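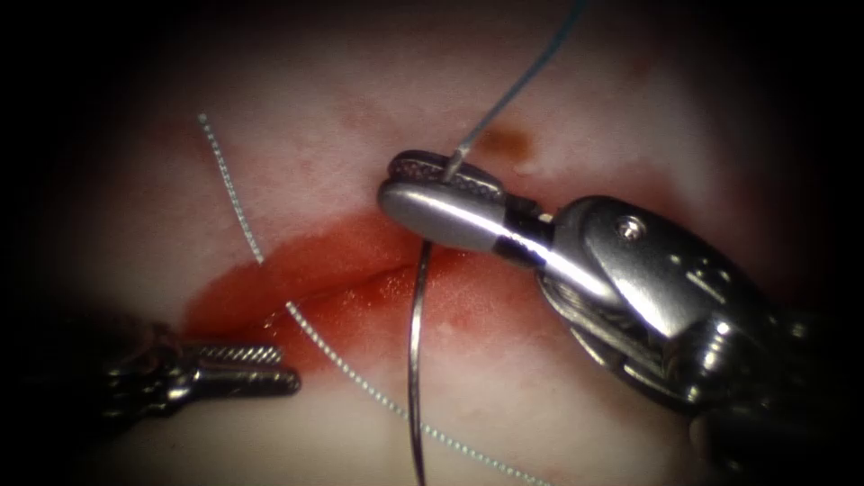 Chutima Tanasarn says the first stitch she recorded with us took her longer than any stitch she had placed in years, and that by the end of the week she was arguing with us over which of her knots were good enough to keep. We love those arguments! They are a big part of how Honska works.

About Honska

We teach robots to suture by having people show them. A surgeon or trainee sits at the console and drives the instruments by remote control, and we record every move of both hands along with the camera views. Those recordings are what our robot learns from. There are no hand-written rules for how to turn a needle - it all comes from people who know how it should feel and look.

We started in November with one console, one borrowed bench and a very long list of questions. Our lab is now in Gasdale, and there are seven of us, plus a circle of visiting operators who come in for half a day at a time.

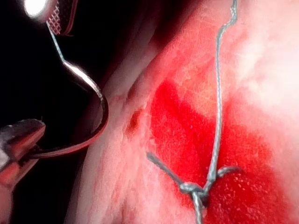 A full session is 30 stitches, with breaks whenever the operator wants one. We keep the messy tries as well as the smooth ones. A missed grasp followed by a calm second attempt is gold to us, as the robot needs to see how a person gets out of trouble (our early recordings were far too tidy, and it showed). After each session the operator and one of our team go through the footage together and mark where each step begins and ends: grasp, drive, pull, tie.

Our open collection is called Galanis. The first release had 200 demonstrations and the current one has 262, all with notes from the operators themselves.

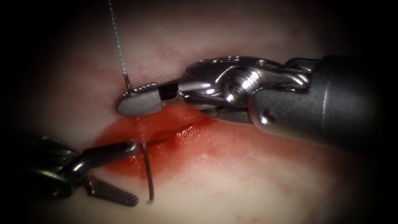 Two instruments, one curved needle: suturing at the incision.

Who we are

Peadar Doherty runs the console room and trains new operators. Itsuki Murakami builds the learning software. Aisling Ó Briain looks after Galanis and answers the mail, usually the same day.

Come and try it

If you suture and you're curious, write to Aisling and ask for a console morning. You don't need to have touched a robot before.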